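The listing for the Clalley Road apartment said the bathroom had been "fully refreshed," and I've rented long enough to know what that word is worth. Two keys, one for the street and one for me. The agent from Chisholm stayed out in the hall with his phone.
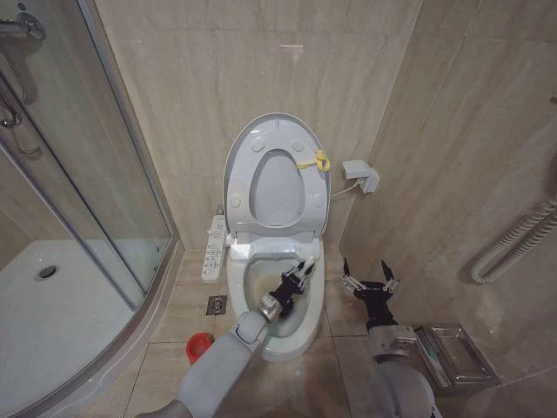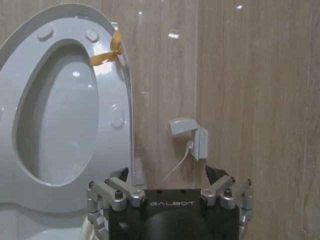
I don't trust a toilet that has been left open for visitors. Somebody wanted me to admire it, seat up, lid up, like a car hood at a dealership. And there was the tie, a yellowish loop on the seat's rim – a prize? a warning? My aunt in Ollon tied thread on anything she planned to return to the store.

"It's a nice touch," the agent called.

"What does it mean?"

He thought it over for six seconds. "Means it's clean."

I looked into the bowl, then asked what they wanted for a deposit.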